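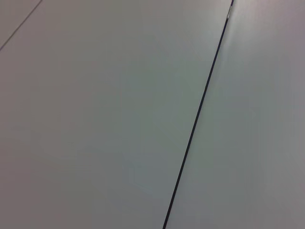

Pale gray panels and the dark seam between them. Wiping down something this plain sounds like the easiest job going. Keep reading!

Can a robot do my chores yet? Your questions, my answers

I'm Eleri Prosser, and I've been writing about home and workshop machines on this site long enough that my inbox is mostly the same dozen questions. So I finally put them on one page. I update it when I change my mind, which happens more than I'd like.

So, can I buy a robot that does housework?

You can buy one that does a piece of housework. Robot vacuums are fine, and mine goes out every Wednesday while I'm at the store. Robot mowers are fine too if your yard is simple. A machine that walks or rolls around and does whatever you ask, the way a person would? I wouldn't spend my money on one this year. There are some you can order or get on a list for, but read the small print about how much of the work is done by a person steering it from somewhere else.

What about just wiping a surface? That can't be hard!

I thought so too. A flat panel with nothing on it is friendly in one way, as there's nothing to knock over. But think about what your own hand does with a cloth. You press a little harder where it feels sticky. You slow down at a joint so the cloth doesn't snag, and you poke a fingertip along the gap to get the crumbs out. A machine has to know how hard it's pushing, where it has already been and where the surface stops. Plain gray gives a camera very little to hang on to, so a seam can be the most useful thing in view. Annoyingly, it's also the bit that collects the dirt.

Covering the flat part evenly, I'd call pretty much solved in a workshop where the surface stays put. Cleaning the seam properly, no. Telling whether it's clean, also no, at least not in any setup I've spent time with.

Have you seen one do it in person?

Yes, at Nolbridge, a small shop that finishes cabinets and counters. Arwel Gape runs the floor there and let me hang around for most of a morning (and drink far too much of his coffee). The arm wiped panels in long overlapping strips, very patient, and it was slower than Arwel by a mile. He still liked it, because he could go and do the edges while it worked. He checked each panel with a flashlight held low to the side and redid the joints by hand.

I asked if he'd leave it alone over lunch. "With the panels, sure. With the good cloths, no."

Which chores are closest to working?

My own ranking, and people write in to argue with it:

Floors. Done, mostly. Cords and socks are still a problem.
Wiping big flat things. Close, if somebody clears them first.
Loading a dishwasher. Works in videos, works some days in kitchens, and then there's a wet wine glass.
Folding towels. Getting good, still slow.
Folding a fitted sheet. I can't do that one either.
Putting groceries away. A long way off in a normal kitchen, where the cereal lives on top of the fridge and only you know it.

Why do factory robots look so quick and home robots so slow?

Factory robots usually get the same part in the same place all day, and there's a fence or a sensor to keep people out of the way. They don't have to wonder about anything. At home, the chair moved, the light changed, the dog is asleep on the rug. The machine has to look and guess, and a careful guess takes time. I'd want it slow around my kids anyway.

How do people teach them?

A lot of it is showing. Someone guides the arm through the job over and over and it learns from the recordings, including what its cameras saw. Leonie Leitner, who trains arms at Vevside, told me her team had recorded 3,426 wiping runs when I last visited, and the first 300 went in the bin because everybody had been holding the cloth too flat. I love that detail. It's exactly the kind of mistake you'd make teaching a teenager.

Why put the camera at the wrist?

It gets you close. A camera up on a shelf sees the whole counter, and then the arm gets in the way right when you'd like to see what it's touching. One near the hand sees the patch of work up close. The catch is that close up, a panel is just a lot of gray, and it's easy to lose track of which bit of gray you're over. Plenty of teams use both views.

Would a robot scratch my counters?

It could, and so could I with a gritty sponge. Grit under the cloth does the damage, and a person usually feels or hears it and stops. Some arms can sense a change in drag and back off. If you're looking at one for a shop, ask the seller to run it on a scrap piece of your own material, with a bit of sawdust left on it. If they won't, I'd walk.

I run a small shop. Is it worth it for me?

Maybe! Write down one job you do the same way every day and time it for a week, setup and cleanup included. Roos Jacobs did this at Lougher and found that wiping wasn't eating her day at all. Carrying panels from one bench to the next was. She bought a better cart and 2 extra racks, and she's very happy with the cart.

If the numbers do look good, plan on 3 months of fiddling before it feels normal. Ask who comes out when it stops, and how soon.

Will it take my cleaner's job?

Not soon, from what I've seen. Elis Kneath cleans offices in Sukalside and uses a floor machine for the corridors. He does the desks, the kitchen, the door handles and the weird stain by the copier himself. He'd like a machine for the restrooms, please, and he'd like it yesterday.

What would change your mind about buying one?

I want to see it walk into a kitchen it has never been in, find the cloth, rinse it, wipe the counter with the toaster still on it, and do the gap by the stove. No edits, no one steering. I'd order it that afternoon.

Can I send you a question?

Please do, the contact form is in the menu. Tell me which chore you mean and what your room or bench is like, and I'll answer as soon as I can (evenings, mostly, after the dishes).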